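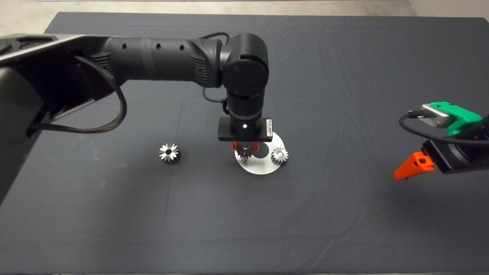 Gorkstead, July

Setting your rear sag at home before a track day

I put this off for two whole seasons and just rode the bike the way it left the shop (a bit like a sofa, if you must know). Then Lucrezia Rizzi, who parks next to me at most of our club days, sat on it in the paddock and laughed out loud. So we measured it that same evening, and I've been the annoying sag person ever since!

Sag is how much the suspension settles when you're sitting on the bike. You'll need a metric tape measure, a strip of masking tape, a pen, the right C-spanner for your shock and two friends. I've tried it with one friend and a wall. Don't.

Start with your gear on. All of it — boots, leathers, helmet, back protector. I'm 75 kilos in a T-shirt and quite a bit more than that in race kit, and the shock feels every bit of it.

Stick some tape on the tail straight above the rear axle and draw a line on it. Now get the back wheel right off the ground with the chain guard end of things hanging free. A paddock stand under the swingarm won't work, as it holds the wheel up and the suspension stays loaded. We tip mine over on the side stand until the tire lifts. Measure from the axle center to your line and write it down.

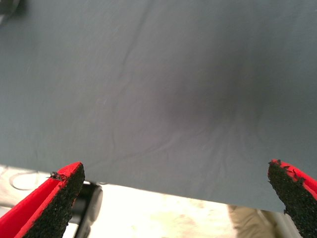 Soft creases in gray-blue cloth.

Next, bike upright, both wheels on the floor, one friend holding the bars. Climb on, feet on the pegs, in your normal riding position. Have the second friend push down on the tail, let it come up slowly, and measure. Then lift the tail, let it settle slowly, and measure again. You'll get two slightly different numbers from friction in the linkage, so take the average. Subtract that from the first measurement and there's your sag.

Mine was 57 millimeters. For track riding on a sport bike, most people start somewhere in the low thirties, though check your manual or ask your suspension shop. Too much sag means more preload, so loosen the locking ring and wind the adjuster down. I went 2 turns, measured, went 2 more, measured again, and ended up 7 turns from where I began. Clean the threads first or you'll be there all night.

If you run out of adjuster and it's still too low, you probably need a stiffer spring. Lucrezia did hers over the winter and swears by it.

Put a paint mark on the collar when you're happy and write the numbers inside your toolbox lid. Fork sag works the same way with a zip tie on the stanchion, and I'll do that one next once I find my other spanner.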